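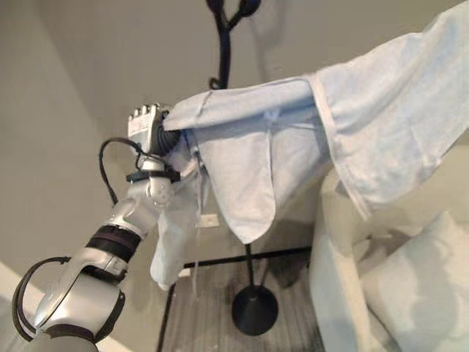 Chapter 8
Garments Between Wearing and Washing

Every household has clothes which are neither clean nor dirty. A robe was worn for one hour in the morning, a jacket was worn to the shop and back, and now these pieces must wait somewhere until they are needed again. In the earlier chapters we treated the closet and the laundry as two separate places, and the student may have the impression that a garment is always in one of them. In a real home it spends many hours outside both. This chapter is about those hours. We begin with the lifting of a garment, which is more difficult than it looks. Take the light blue garment in Figure 8.1. It is held at one gathered bunch, so one part of the cloth spreads wide while a long panel falls almost straight down, and the thin white tie hangs by itself. A thin fabric held in this way does not show its shape. The student must first find the neckline or the shoulder seams, and only after that decide if the piece will be hung or folded.

8.1 Hanging

The word "hang" is used in this book for two different actions. In the first, the garment is put on a hanger and its weight is divided between two shoulders. In the second, it is put on a hook or knob, and all the weight pulls on one point. The second action is quick, and most people choose it in the evening when they are tired. It is suitable for coats with a loop sewn inside the collar, for bags, and for robes of light fabric. It is not suitable for knitted pieces, which become longer at the place where they are held.

A standing rack takes little floor, but it needs free space on all sides, also above the height of the shoulder. Heavy coats should be placed on the lower knobs first and divided between left and right. A rack with a forked stem, as in Figure 8.2, has its knobs at different heights, so a long coat and a short jacket do not need to compete for the same place. When the rack stands beside a sofa, check that the longest garment does not lie on the seat.
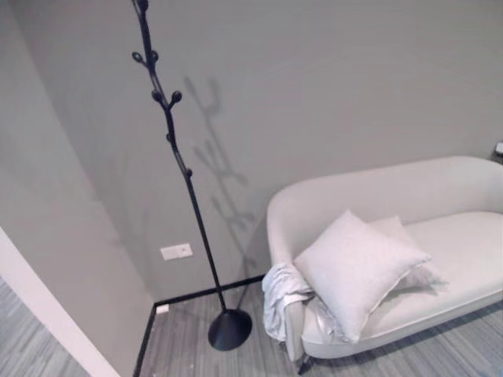
Augustina Dankwa, after reading the draft of this section, wrote to me that I was too kind to the standing rack. In her opinion it is a piece of furniture for guests, and a family should take it out of the living room in the summer months, or "it will be wearing the winter coats until October." I have kept my text as it was, but I ask the student to remember her remark when doing Exercise 3.

The survey made in Jitira by Balakrishnan Raju, which is used again on page 187, looked at 362 homes. The question was simple: where is the garment you wore yesterday? The most frequent answer was the back of a chair, and the second was the sofa. A hook came third. Raju asked the same families to keep one hook free for each person during a month, and he gives their comments in full in the appendix. I find them more useful than the table.

8.2 Folding on a Soft Surface

When no table is near, people fold on the bed or the sofa. The cloth sinks a little into the cushion and the fold moves from its line. Lay the garment with the back side down, smooth it from the center to the hems, and tie any strings loosely before the first fold. Dark pieces deserve special attention, as a wrinkle in black cloth is hard to see in evening light. It helps to work over a lighter cloth, where the edge of the black one can be followed by eye.

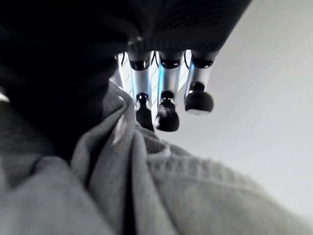 Figure 8.3 Dark black fabric, with gray fabric lower down.

Words to know before you continue: hem, seam, panel, tie, loop, drape. The student who is not sure of "panel" should go back to the pattern drawings in Chapter 2, where each panel of a robe is shown flat.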